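Forum > Home and Household > Floors, Walls and Damp

Topic: Oiled floor going grey near the back door, sand all of it or only a part?

fennelroot
Joined: March
Posts: 18

Hello everyone. I am living since two winters in a small terraced house in Drastside, and I have a pine floor in the kitchen that goes through to the back door. The former owners oiled it. I do not know which oil, they left no tin. Most of the floor is a nice honey colour, but in front of the door it has become grey, and the grey part is growing slowly in the direction of the table.

I have tried to wash it with floor soap and it became a little cleaner but still grey. My neighbour says I must sand the complete floor and then varnish it, and finish with the oil for good. I would prefer to keep the oil, I like how it feels under the feet. My question is if I can sand only the grey part and oil it again, or if I will then have a light square in the middle of a darker floor for ever.

The room is 18 square metres. I have never sanded a floor.

Thank you for reading.

oldmortar
Posts: 2906

You can do a part. That is the whole point of oil. Varnish you must take off from wall to wall, oil you can repair where it is worn.

It will be lighter at first, yes. Pine darkens with the light. Give it a summer.

tilly_bracket
Posts: 411

I disagree a bit with oldmortar. With oak I would say yes, do a part. With pine the difference in colour is strong and it stays for much longer than one summer. I did a patch under a radiator and after three years I still see it when the sun is low.

Also, is the grey only in the surface? If water has gone down between the boards then sanding the top will not help you much. Press with a fingernail in the grey area and in the good area, and compare.

fennelroot
Posts: 19

Thank you both. I have pressed with the fingernail. In the grey area it is the same hardness as the rest, only close to the threshold it is softer, perhaps the width of one hand.

oldmortar
Posts: 2906

Softer at the threshold means water comes in there. Sort out the door first. There is no use in oiling a floor that gets rained on. Look at the strip under the door and at the slope of the step outside.

quaymarten
Posts: 178

I would like to write a longer answer, as I had the same problem in my flat in Fulten and I made most of the mistakes that are possible.

First I sanded only the grey boards with a small hand machine. I used paper that was much too fine. Fine paper closes the wood and then the oil stays on the top, it becomes sticky and all the dust of the house lives in it. For pine I would now stop at 120 grit and not go finer, whatever the man in the shop says.

Second, I put too much oil. One thin coat, wait half an hour, and wipe off all that has not gone in. You must wipe until you think that you have removed everything. Then the next day the second coat, and again wipe. My first time I left it to "drink overnight", and in the morning I had something like honey on the floor and I had to take it off with a scraper on my knees.

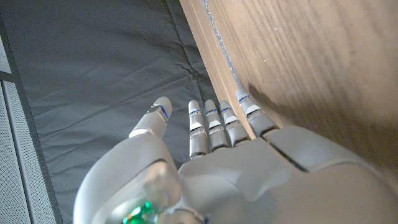
Photo: quaymarten

Third, about the edge between new and old. Do not stop in the middle of a board. Follow the joints and always finish a complete board, also if it means that you sand two metres of wood that was still good. The eye accepts one board that is lighter than its neighbour, as no two boards are the same anyway. The eye does not accept a line across a board. In your case the boards run from the door to the table, if I understand well, so this gives long light stripes and not a square.

Fourth, the rags. Rags with linseed oil can heat up and start to burn when they lie together in a heap. Hang them outside one by one to dry, or put them in water in a metal tin with a lid. Please do not put them in the kitchen bin.

tilly_bracket
Posts: 412

Good advice about the complete boards, I had not thought of this and it explains my ugly radiator patch. And yes to the rags, I always repeat this to people.

I am not so sure about 120. I go to 150 on pine and never had a sticky floor. But I use a hardwax oil, so it may be a different thing.

quaymarten
Posts: 179

It is a different thing, I think. Hardwax oil stays partly on the top by design. Mine was simple linseed oil, boiled, from a local mill. With hardwax your 150 is fine.

plainsocket
Posts: 64

Sorry to be the difficult one, but why do you all assume it is oil? fennelroot has no tin. In my house we thought for years that the floor was oiled and it was wax on top of an old stain. If it is wax, new oil will not go in properly beside the sanded part.

A simple test is to put a few drops of water on the honey-coloured part and leave them for ten minutes. If there are white spots it is wax. Then a drop of white spirit on a cloth and rub in a corner, if the cloth becomes yellow and a bit greasy it is also wax.

oldmortar
Posts: 2907

Fair point. Old oil can colour a cloth too, so I would trust the water more than the white spirit.

fennelroot
Posts: 20

I have done the water test in two places, behind the bin and under the table. No white spots after ten minutes. Behind the bin the drops stayed round, under the table they went flat and left a darker mark, which was gone in the evening. So I believe it is oil, and it is tired under the table also.

I looked at the door too. The rubber strip is broken on the hinge side, and the step outside goes a little bit towards the house. With a long level it is clear to see. I am not happy about this discovery.

oldmortar
Posts: 2907

The strip is a ten minute job. For the step, before you break anything, try a weather bar on the bottom of the door and a small drip groove. Satti make a simple aluminium one and you cut it to length with a hacksaw. I have had it on my own back door since the last big storms and the mat is dry.

tilly_bracket
Posts: 413

I had a Satti bar and the screws went rusty. Buy stainless screws separately. The bar is all right.

Is it possible to borrow a sander near you? In Jokdale there is a tool library behind the swimming pool and they lend the big drum machine and also the edge one. It is not far from Drastside. But for your first time please take the orbital and not the drum. The drum makes a hollow in pine in the second that you stand still.

quaymarten
Posts: 179

I agree completely about the drum. I have a hollow in the hallway and there is now a rug on it.

fennelroot
Posts: 21

Thank you, I did not know the tool library. I telephoned and they have the orbital, 30 for the weekend with a deposit, and the paper you pay by the sheet.

My plan is now like this. First the strip and the weather bar. Then I wait some weeks until the soft part near the threshold is dry. Then I sand the complete boards from the door to the table, to 120, and two thin coats. If the soft part stays soft I will ask again here.

One more question. My neighbour still says that varnish is better in a kitchen, as it needs less work. Is he wrong?

plainsocket
Posts: 65

He is not wrong for the first years. You do nothing and it looks good. Then it scratches through in front of the cooker and you are at the beginning, but with the whole floor and all the furniture outside. I have varnish in mine and I would take it again, I have a big dog and little patience.

oldmortar
Posts: 2908

Never varnish on pine in front of an outside door. It cracks at the joints, water goes under and you get black lines. I have seen it too often.

plainsocket
Posts: 66

I have exactly this, pine and varnish and an outside door, and no black lines in almost 18 years. We will not agree on it.

tilly_bracket
Posts: 414

fennelroot, one small thing for when the boards are drying. Do not put the mat back directly over the wet place, lift it every day. And let us know how soft the threshold is after the wait.

fennelroot
Posts: 22

I will do it. The mat is already on the washing line.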